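Kleiner Werkstattbericht aus dem Projekt Anilico, 20. September 2021. Thread!

Viele haben gefragt, woher unsere Greifdaten kommen, wenn doch gar kein Roboter im Lager steht. Na ja: von Menschenhänden. Kopfkamera auf, Markerwürfel an beide Handgelenke, und dann ganz normal am Regal arbeiten.
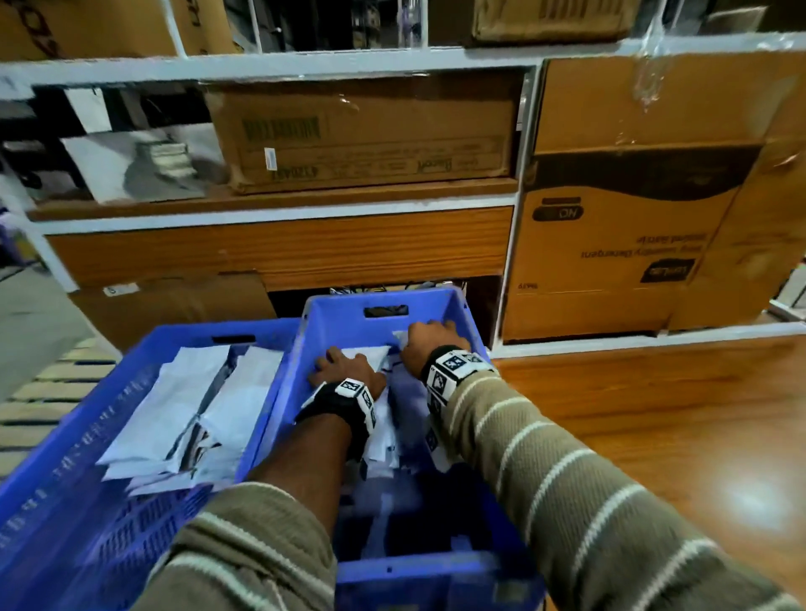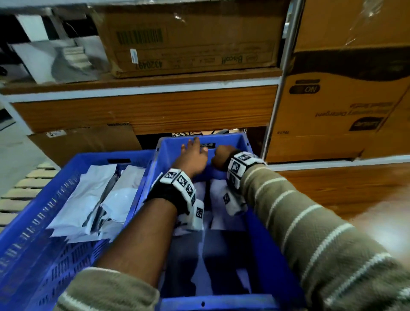

Zwei Momente an den blauen Kisten, dann einer am Holzboden vom Regal:

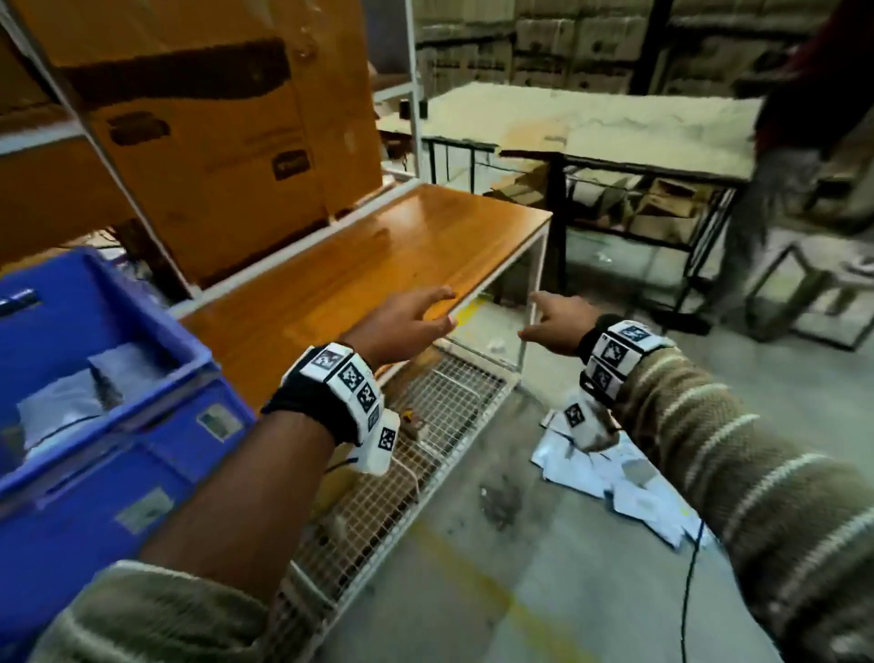
1/ Warum Würfel und kein flacher Marker? Weil sich Handgelenke ständig drehen, beim Wühlen in einer Kiste sowieso. Mit mehreren Flächen pro Band ist die Chance viel größer, dass die Kamera wenigstens eine davon lesen kann.

2/ Aus jedem erkannten Muster rechnen wir die Lage des Handgelenks relativ zur Kamera. 30 Bilder pro Sekunde, beide Hände getrennt. Die Finger kommen danach aus einem eigenen Modell (das ist der wackelige Teil, ich geb's zu).

3/ Bisher haben wir 400 Durchgänge, aufgenommen bei Vurnent zwischen Versandtaschen und Kartons. 9 davon sind rausgeflogen, weil die Uhren von Kamera und Auswertung auseinandergelaufen sind. Hat mich einen ganzen Abend gekostet!!

4/ Was mich echt gefreut hat: Das Training mit den Lagerdaten schlägt unser altes Set aus dem Labor ziemlich deutlich, vor allem bei flachen, weichen Sachen. Im April hätte ich noch dagegen gewettet – da hatten wir nur saubere Tische und Holzklötze.

5/ Was noch nervt: tiefe Kisten. Sobald der Rand einen Würfel verdeckt, springt die Schätzung. Gerade testen wir 2 Filter dagegen, der einfachere liegt vorn.

6/ Der Code zur Kalibrierung kommt ins Cinia-Repo, sobald ich die Kommentare aufgeräumt habe. Fragen gern hier drunter, ich antworte heute Abend gesammelt.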